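Workshop tips for light aircraft owners: storing and handling small hardware

Thursday, September 24, 2026
By Desmond Nakamura

Most of the time lost on a home annual goes on finding, sorting and replacing small parts. The points below apply to any light aircraft kept under a permit and worked on in a garage or shed. They do not replace the maintenance manual, and torque figures should always come from it.

Bag each fastener set as it comes off. Write the panel name, the side and the count on the bag before the first screw is out. On the Sikonis two-seater the lower cowling takes 11 screws, and two of them are longer than the rest. Put the long ones in a separate bag inside the first.

Keep cadmium-plated steel away from stainless. The two look much alike under a shed light. A magnet will sort most of them, but work-hardened stainless can show a slight pull, so check the head markings as well.

Do not reuse split pins. Nylon-insert nuts may go back on only if the manual allows it and the nut cannot be run down the thread by hand. Discard any that can — straight into the scrap tin, before they find their way back to the bench.

Store rubber seals and O-rings flat, in the dark and away from electric motors, which give off ozone. Hanging an O-ring on a nail will set a kink in it. Mark the cure date on the packet. The Castellanos fuel cap seals in my own drawer were bought in July and are stacked with the oldest on top.

Clean threads with a nylon brush and solvent. A wire brush will take the plating off with the dirt. Wear gloves, open the door, and let the part dry fully before applying thread compound.

For drawers, I use a Drullex cabinet with 64 compartments, of which 53 are labelled. The spare ones hold parts waiting for identification. Juniper Crenshaw, at the Dostden strip, prefers shallow trays and a paper index. Either works if parts go back the same day.

Check the torque wrench against a known weight at the start of each season and wind it back to its lowest setting after use. Extensions fitted in line with the drive make no difference to the reading; a crowfoot adapter does unless set at 90 degrees to the handle.

Finally, count the tools back into the box before closing any panel. If one is missing, the panel stays open — even when the tool is almost certainly in the car. 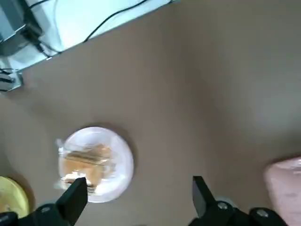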